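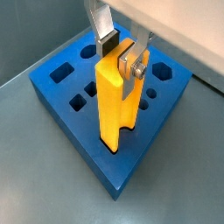 3 训练方法与场地条件

3.1 受试者与分组

研究对象为Drikton青少年冰球俱乐部的26名注册球员，年龄在11至14岁之间，均有两个赛季以上的冰上训练经历。守门员的滑行方式与场上球员差别较大，未纳入本研究。所有球员及其监护人在测试前签署了知情同意书，俱乐部教练Baptiste Roussel负责协调训练时间，不参与计时和评分。

球员按基线测试中的直线滑行成绩排序后，以相邻两人为一对，随机分入合成冰组和真冰组，每组13人。两组在身高、体重和训练年限上均无显著差异。分组名单在基线测试结束后当天确定，此后没有调换。实验期间有一名真冰组球员因感冒缺席两次训练，出勤率仍高于预先规定的下限，其数据予以保留。

3.2 合成冰场地

合成冰场地设在俱乐部训练馆的副馆内，长20米，宽15米，由聚乙烯板材拼接而成。板材之间采用榫槽连接，铺设前先对水泥基层做找平处理，并垫一层薄橡胶。场地四周装有矮挡板，高度低于正式比赛用板墙，因此身体对抗类练习没有安排在这块场地上进行。

已有研究对合成冰的主要疑问集中在摩擦系数上。合成冰表面的滑动摩擦高于真冰，球员在相同蹬冰力度下滑行距离较短，减速也更快。Hamel在前期工作中指出，这种差异在低速技术动作中影响有限，在长距离加速中则比较明显（Régis Hamel，Orken冰上运动研究组内部报告）。本研究的训练内容据此做了取舍，以短距离起动、转弯、急停和控球为主，不安排超过场地长度的连续冲刺。

板面维护按固定程序进行。每次训练前用吸尘器清除碎屑，每周用中性清洁剂湿洗一次，洗后自然晾干。训练中产生的聚乙烯细屑会粘附在球杆杆刃和冰鞋刀架上，球员离场前须用毛刷清理。板面每四周整体旋转一次铺设方向，以减轻固定练习路线造成的局部磨损。

3.3 真冰场地

真冰组在Vasseur冰馆训练，使用标准冰场的三分之一区域，以可移动软垫隔开。为使两组的活动空间接近，练习路线的长度和标志桶间距与合成冰场地保持一致。冰面在每次训练前由冰馆工作人员浇冰，训练途中不再修整。馆内气温在整个实验期间变化不大，冰面温度由冰馆的监测系统记录，各次训练之间的差别没有达到需要校正的程度。

3.4 训练安排

两组均接受为期八周的训练，每周三次，每次60分钟。除此之外，所有球员照常参加俱乐部的全队合练，合练内容对两组相同，全部在真冰上完成。每次实验训练由热身、滑行技术、控球技术和放松四部分组成。

滑行技术部分包括内外刃弧线、前后交叉步、双足急停和单足急停。控球技术部分包括原地拨球、带球绕桶和定点传接。练习次数和组间休息由同一份训练表规定，两组教练按表执行。前两周动作速度不作要求，第三周起要求球员在保持姿势的前提下尽量加快。第五周加入反应起动练习，教练以手势指示方向，球员从静止状态起动，到达标志桶后急停返回。

合成冰对冰刀的磨损快于真冰。预实验中，球员在合成冰上连续训练三次后普遍反映外刃打滑，急停距离也随之变长。因此合成冰组的冰刀每两次训练磨一次，真冰组按俱乐部惯例每四次磨一次。全部磨刀由同一名技师完成，使用同一台Skumel磨刀机，槽深设定在实验期间不变。

3.5 测试项目

测试在训练开始前和第八周结束后各进行一次，两次均在Vasseur冰馆的真冰上完成，两组混合出场，顺序由抽签决定。测试项目如下：

（1）短距离起动：从静止状态起动，滑行10米，用光电门计时，取三次中的最好成绩。
（2）弧线转弯：沿中圈顺时针和逆时针各滑一圈，分别计时，取两个方向的平均值。
（3）急停：以规定速度进入测试区，测量从标志线到完全停住的距离。
（4）带球绕桶：带球依次绕过六个标志桶，记录完成时间，丢球或碰倒标志桶另行计罚。

技术动作质量由两名不知分组情况的评分员根据录像独立评定，评定内容为膝关节弯曲程度、躯干稳定性和蹬冰后的回收动作，每项采用五级评分。两人评分相差两级以上时，共同回看录像后重新评定。

图3给出了测试流程与各项目在冰面上的位置关系。各项目之间的休息时间不少于三分钟，球员在此期间可以在场边慢滑，但不得练习测试动作。

3.6 数据处理

各项成绩先做正态性检验，符合条件的采用重复测量方差分析，以组别为组间因素，以测试时间为组内因素；不符合条件的采用非参数检验。显著性水平取0.05。评分员之间的一致性用加权Kappa系数表示。由于样本量较小，文中同时报告效应量，结果的解释以效应量为主。

急停距离受进入速度影响较大。测试中进入速度偏离规定值的试次予以剔除，由球员补做一次，补做仍不合格者该项按缺失处理。最终两次测试中共有三名球员的急停数据缺失，两组均有分布，没有进行插补。

3.7 训练负荷的监测

训练负荷以心率和主观疲劳量表两种方式记录。心率带在热身前佩戴，放松结束后取下，每次训练取平均心率和最高心率。主观疲劳量表在训练结束后由球员单独填写，填写时不与他人交谈。

预实验显示，相同练习内容在合成冰上引起的平均心率略高，这与表面摩擦较大的情况相符。为避免负荷差异掩盖场地本身的影响，合成冰组的组间休息在第一周结束后适当延长，增加的时间从放松部分扣除，单次训练总时长不变。调整之后两组的主观疲劳评分趋于接近，平均心率的差距也有所缩小，但没有完全消除，这一点在第5节讨论结果时一并考虑。

此外，球员每周填写一次身体不适记录，内容包括部位、程度和是否影响训练。合成冰组在前两周较多提到小腿和髋部内侧酸胀，从第三周起明显减少。两组均未出现需要停训的损伤。跌倒情况由场边助教记录，只统计次数和所做动作，不评定严重程度。合成冰表面不湿，但跌倒时滑出距离短，衣物与板面摩擦较重，因此要求合成冰组全程穿长袖训练服并佩戴护肘。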